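Teaching by demonstration, handout 3
Hand guiding and remote control
January 15, 2018
S. Halvorsen

Read before lab. Notes are rough, fixes go on the course page when I get to them.

What we are doing

Last two handouts: you write the motion, the arm runs it. Now: you show the motion, a program learns from what you showed. Names you will see for this in the readings: learning from demonstration, programming by demonstration, imitation learning. Not quite the same thing but close enough for this course. I'll say "demo" for one recorded run from start pose to release.

Two ways to show.

1. Hand guiding (kinesthetic teaching). Arm goes into gravity compensation, you grab it near the wrist and move it. Joint encoders record.

2. Remote control (teleop). You move something else, arm follows. Could be a joystick, a 3D mouse, a tracked handheld controller, or a second smaller arm with matching joints (leader and follower).

Hand guiding, good and bad

Good: no mapping to learn. Push left, goes left. You feel the contact. First usable demo inside a few minutes for most people.

Bad: you are in the way. If there is a camera recording, your arms and head are in every image, and they won't be there when the policy runs. Big problem for anything learned from pixels. Also the force readings have your hand mixed in, so a wrist sensor can't tell your push from the table's push. Also tiring. Also most people move one joint at a time without noticing, and you get these boxy paths, up, over, down.

Partial fix: record by hand, then play the joint path back with nobody touching the arm and record the camera on the playback. Works when objects start in exactly the same spot. Fails the moment something rolled.

Teleop, good and bad

Good: you're out of the image. Commands and measured positions are both logged, so you know what was asked and what happened. The gap between those two is useful, more on that in handout 4. Gripper open/close is a logged signal too, no guessing.

Bad: delay. Lost feel. Depth is hard from a monitor, so stand where you can see the table directly, but then think about whether you're using information the camera doesn't have. If you can see behind the basket and the camera can't, your demo contains decisions the policy has no way to copy. Try at least a few runs looking only at the screen.

Position mapping vs rate mapping: with position mapping your hand moves 10 cm, gripper moves 10 cm (or some scale of it). With rate mapping, stick deflection sets speed. Position is better for short pick and place. Rate is OK for long reaches, awful for the last bit before contact. We use position with a clutch. Hold clutch = arm follows. Release = arm stays put, bring your hand back to somewhere comfortable, hold again.

Everyone forgets the clutch. Practice it with nothing on the table first.

The software

Two programs. Wenda does the teleop, Jikavach does the logging. Start Jikavach FIRST. If you start Wenda first the timestamps come from different clocks and the whole session is garbage, and it won't warn you. Sverre's note from last year is taped to the monitor, believe it.

Check before each session:
log folder has free space
e-stop in reach of the second person, not the driver
gripper opens and closes fully
speed limit set to the low profile

Demo set from last year

Brekke set, vegetables and fruit, board and basket. 295 demos kept out of 619 recorded. Yes that is a lot thrown out. Reasons, most common first: driver paused too long mid air, object dropped, clutch released with the gripper down low and then a jump when it re-engaged, camera stream stopped. Only the last one is equipment.

Pauses matter more than you'd think. Policy sees the same image over and over with "don't move" as the label. It learns that not moving is a fine answer. Then at run time it gets to that spot and just stays there. Trim the pauses or redo the demo. If you need to think, think before you start recording.

Other stuff that hurts:

Too much variety in strategy. One person goes over the top, the next one comes in from the side, learner averages the two and goes through the middle. Agree on an approach with your partner.

Too little variety in placement. Same spot every time, you have taught it one spot. Move the object between demos, and move it more than feels neccesary.

Perfect demos only. If every run is clean the policy never sees how to get back from a small mistake. So include some starts that are off a bit. Bad start, good finish. Don't record a deliberate miss and leave it in as is, it will copy the miss.

Grasp moment

Slow down close to the surface. The segment between first contact and lift is short, a handful of log rows, but it decides the run. Fingers either side of the object, low but not pressing into the board. Small round things squirt out when you close off center. 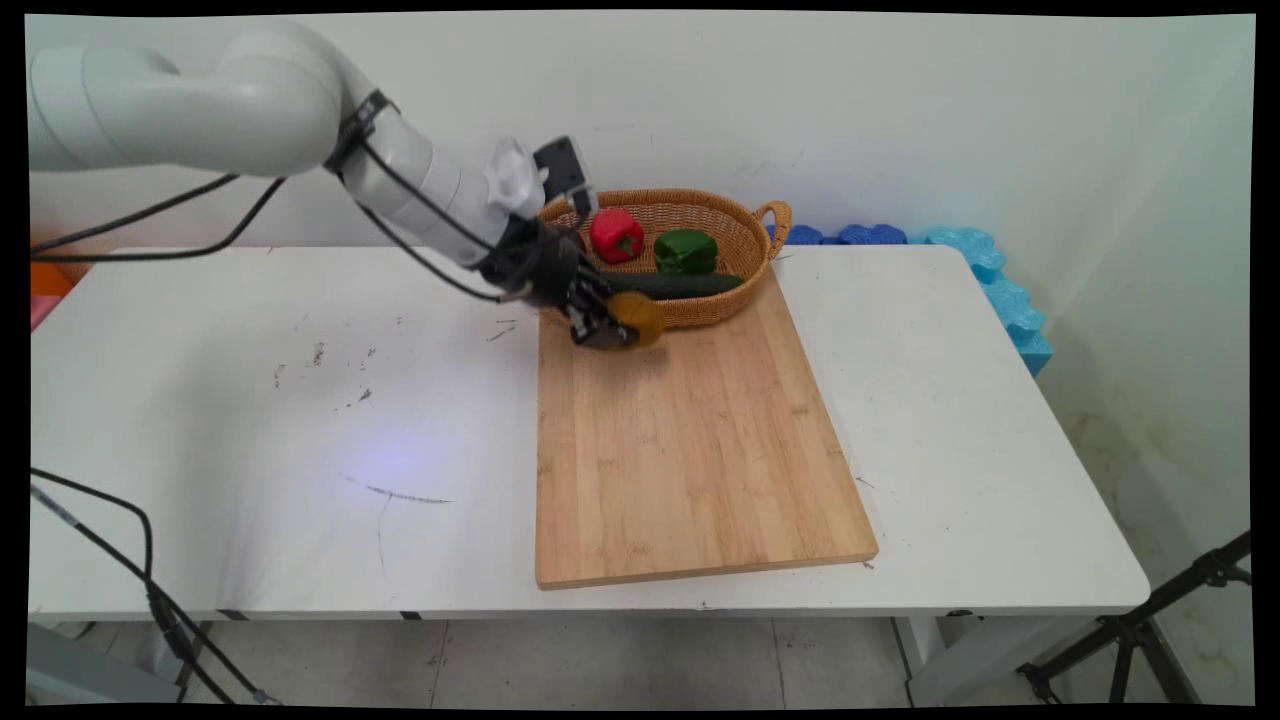 Charmaine Rampersad objected when I gave this section last term: slowing down near the board makes for a good grasp but a lopsided log, half the rows end up in the last few centimeters and the reach gets hardly any. Fair point. Her fix was to resample by distance traveled instead of by time, keeping every row where the gripper command changes. Try it both ways in the write-up if you have time, extra credit if you do.

Lab task

Pairs. Swap driver and second person halfway.

Record 8 demos by hand guiding, 8 by teleop, same object, same target. Move the start position each time, note it on the sheet.

Plot gripper height against time for all of them, two plots. Look for flat parts.

Write half a page: which set would you train on and what would you drop. Name the demo numbers you'd drop. "Some were bad" gets no points.

Corner script (corner.py, in the shared folder) marks the sharp turns in a path. Run it on the hand guided set, compare to teleop. It crashes on empty files, so delete those first.

Due before the next lab. Next handout: commanded vs measured position, and what to use as the action label. Final projects start in March, so start thinking about a task and keep it small.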